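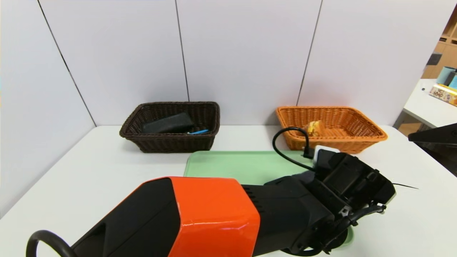

Trestley cell, arm over the tray, two baskets at the back of the table.

Resetting the Trestley sorting cell

Follow this procedure after any change to the gripper, the table or the wall panels. Allow 30 minutes. The arm must be parked and the drive power off before you start.

Check the cable first. The lead at the base of the gripper needs enough slack for a full turn of the wrist, but it must not hang below the fingers. Turn the wrist by hand to both stops. If the lead pulls tight at either end, free it, give it a little more length and try again.

Check the screws on the gripper next. Tighten any that move, in small steps, working from side to side. Do not use thread lock on screws that go into plastic.

Set the tray in the middle of the table and the baskets behind it, brown on the left, orange-tan on the right. Small changes in position are fine – the software finds the rims again at start-up – but the arm must be able to reach the far side of each basket without touching the panels.

Switch the drives on and open Jisgate. Choose Home, then Teach, and record 3 points: over the tray, over the left basket, over the right basket. Save them under a new name. Older sets stay on the disk and can be loaded again if the new one is poor.

Run the test at low speed. Use an item with a lead, such as a plug or charger, as one of the loads. Leads catch on basket rims more often than anything else we handle, and a lift height that suits a pouch may be too low for them. Raise it by 2 cm at a time until the lead clears.

The cycle count in Jisgate is not cleared by a reset. Ours read 2,736 at the last one. Write the figure in the cell log before closing the program.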